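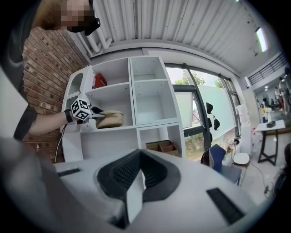 Bag and box swap gets its shelves ready in Nalham

The Nalham swap room opens for the season on 10 October 2025, with white cubby shelves now standing against the brick wall for bags, boxes and small household items.

People can bring up to six items each and take home the same number. Straw bags, baskets and storage boxes are welcome as long as they are clean. Large furniture, glass and electrical goods will be turned away – there is no space to store them.

The room was closed in July while the floor was redone. Wanda Górecki, who runs the swap, said over 200 items changed hands last season and 83 were left at the end.

"Bags go first, always," she said. "Cardboard boxes too, which surprised me. People want them for moving."

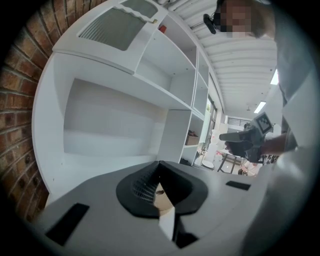
Cubbies at the Nalham swap room, with a small cardboard box on one of the lower shelves.

Items that stay on the shelves for 12 days will be passed on to Gemska, the secondhand store next door. Anyone who wants something back should tell Sakda Duangkaew at the desk before then.

Entry is free. Drop-off is at the side door, and bags should be emptied first – check the inside pockets.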